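About Lernard

Lernard builds labeling and case packing machines for small and mid-sized food and beverage plants. The company was started by Roswitha Reisinger and Hernán Cáceres, who had both worked in line maintenance and wanted equipment that one operator could run and clean without special tools.

Our first product was the Palomino, a wraparound labeler for round jars and bottles. It is still our best seller. The current version handles up to 114 containers per minute and changes over between sizes in 4 steps. To date we have installed 357 machines, most of them in plants with a single packing line.
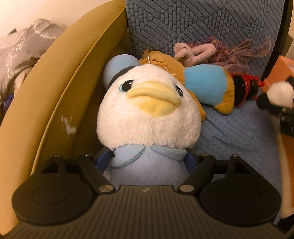 Nuria Gallardo wrote to us in April that her crew used to lose most of a morning every time they switched from the tall bottle to the short one, and that they now do it over the coffee break. She also asked for a wider outfeed table, and we have added one to the options list.

Every machine is assembled and run in our own shop before it ships. Customers send us their containers and labels, and we test with those. If the labels wrinkle or the cases come out crooked, the machine stays with us until it is fixed.

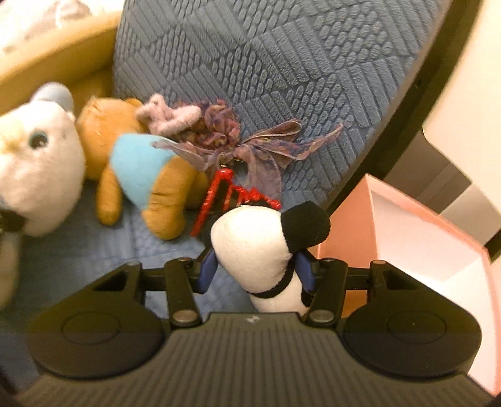
Installation takes 2 days in most plants. Leidy Ñahui runs the field service team and Katherine Cuadros handles spare parts. Belts, rollers and sensors are kept in stock, and orders placed before noon go out the same afternoon.

For a quote, send us your container drawings, your line speed and the floor space you have available.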